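Rundley Would Like You to Check Your Smoke Alarm, Again

October 2025

The town of Rundley has 371 homes on its fire department's visiting list this fall, and if the first batch is any guide, a good many of them contain a smoke alarm that is living in a kitchen drawer.

The department's home safety visits started up again this month after a break over the summer. Two firefighters come to the door, look at the alarms, test them, put in new ones where they're needed and leave a sheet of paper for the refrigerator. The whole business takes less time than it takes most people to find the step stool.

"We get a lot of people who tell us the alarm works great because it went off when they made bacon," said Elin Craddock, who runs the visits. "Then we look up and there's a bracket and two wires. So it worked great, and then they took it down."

Craddock said the drawer is the most popular place for a retired alarm, followed by the top of the refrigerator and the garage. One was found in a freezer. The owner explained that it had been chirping, and that in the freezer it could still be heard chirping but less so.

Chirping, for the record, means the battery is low. It can also mean the alarm has reached the end of its life, which for most models is ten years from the date stamped on the back. People tend to be surprised that there is a date on the back. People tend to be more surprised when they read it. The oldest alarm taken down so far this season had turned the color of weak tea and was older than the firefighter holding it.

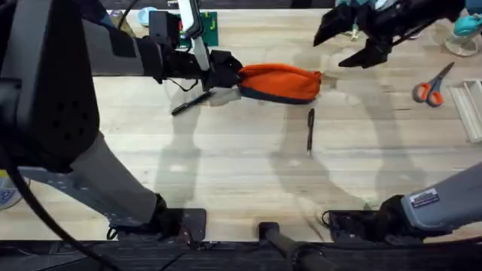

The rules of thumb haven't changed since the last time the department went around explaining them. There should be an alarm in every bedroom, one outside each sleeping area and one on every level of the house, and the basement counts as a level even if you have stopped going down there. Press the test button once a month. If it's a battery model, change the battery when it asks, and try to do so in daylight, although it will almost certainly ask at three in the morning.

Carbon monoxide alarms are a separate matter and a more serious one as the weather cools. Furnaces that have sat idle since spring are about to be switched on by people who haven't thought about them since spring. The department recommends having the furnace and chimney looked at before the first cold night, a piece of advice it gives every year and which every year produces a rush of calls to heating companies the morning after the first cold night.

Elibariki Mutiso has been on both sides of this. He rents out the upper floor of a house on Clarnimard Street and signed up for a visit because his tenant asked him to, twice, the second time in writing. He said he expected to pass.

"I had it in my head that I'd replaced everything the year we moved in," Mutiso said. "I had replaced one. I remembered it as all of them because the one was so annoying to do."

He now has five new alarms, two of which can be set off, he reports, by toast. The visiting crew moved one of them farther down the hall, and relations with the toaster have improved. That is usually the answer, Craddock said. An alarm that goes off every time somebody cooks is generally an alarm in the wrong spot, and the fix is to move it at least ten feet from the stove or to ask for a type that's less easily excited by steam and crumbs. Taking the battery out also stops the noise, but then so would moving to another town.

The visits are free to anyone inside the town line, owner or renter. The alarms are free too, up to a limit of 60 for the first round, after which the department will put names on a list and order more. They were bought with a grant of $1000 and a discount from Perel Hardware on the square, where the manager is said to have agreed to the price before checking what it was.

Town council members were pleased with the program at their last meeting and took a little over half an hour to say so. One asked whether the visits might be extended to cover dryer vents. Craddock said crews already look at dryer vents if asked, and that people should ask. Lint is excellent fuel. Pulled out of the duct behind a dryer that "takes two or three cycles lately," it can fill a grocery bag, and it usually belongs to somebody who says they clean the filter after every load. They probably do. The filter isn't the duct.
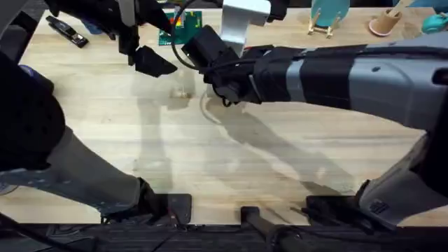 Space heaters are the other thing on the department's mind. The sheet for the refrigerator has a whole section on them, in capital letters, which the department says was a formatting mistake it decided to keep. Give a heater three feet of clear floor on all sides. Plug it straight into the wall and never into a power strip or an extension cord. Turn it off when you leave the room or go to bed. Don't use it to dry socks. The socks line was added after last February, when Rundley had a call on Biwott Lane that began with socks and ended with a new living room carpet. No one was hurt, and the department has declined to say any more about it, though the street has not.

There is also the matter of the escape plan, which is the part of the visit where most households go quiet. Crews ask everyone present to name two ways out of each bedroom and a place outside to meet. Children are generally quick with this. Adults tend to name the front door and then look at the window as if it had just been installed. In one house the agreed meeting place turned out to be two different trees, and the couple had each been sure of theirs for nine years.

Craddock suggests walking the plan twice a year, once at night, with the lights off. She also suggests closing bedroom doors when you sleep, which slows smoke and heat and buys some time. Cats object to this. The department has no official position on the cats.

House numbers came up as well. Crews on the first round of visits had trouble finding several addresses in broad daylight with the homeowner expecting them, and it would be no easier at night with smoke in the air. Numbers should be big enough to read from the street and in a color that stands out from whatever they're nailed to. Brass on brown brick looks very handsome and can't be read by anyone. Ivy should be cut back. Holiday decorations, which in some parts of town are already up, should go somewhere else on the porch.

People who already have everything in order are welcome to sign up too, and according to Craddock they make up a fair share of the requests. They like to have it confirmed. A man on the north side of town met the crew at the door with a labeled diagram of his alarms, their purchase dates and a log of monthly tests, and was told that one of them had expired in August. He took it well, she said, after a minute.

Firefighters on the visits will be in uniform and will have identification. They don't sell anything and won't ask for payment, bank details or a look at your electric bill. Anyone who turns up unannounced offering a free inspection and a very good price on alarms isn't from the department, and residents are asked to shut the door and call the station's regular number. There were two reports of that sort of visitor over the summer.

Appointments can be made at the fire station on Clarnimard Street during office hours, by phone, or through the form on the town's website, which is working again. Evening slots go first. Residents who need an alarm with a strobe light or a bed shaker because of hearing loss should mention it when they sign up so the crew can bring the right equipment. Old alarms can be handed to the crew for disposal, including any that are currently in the freezer.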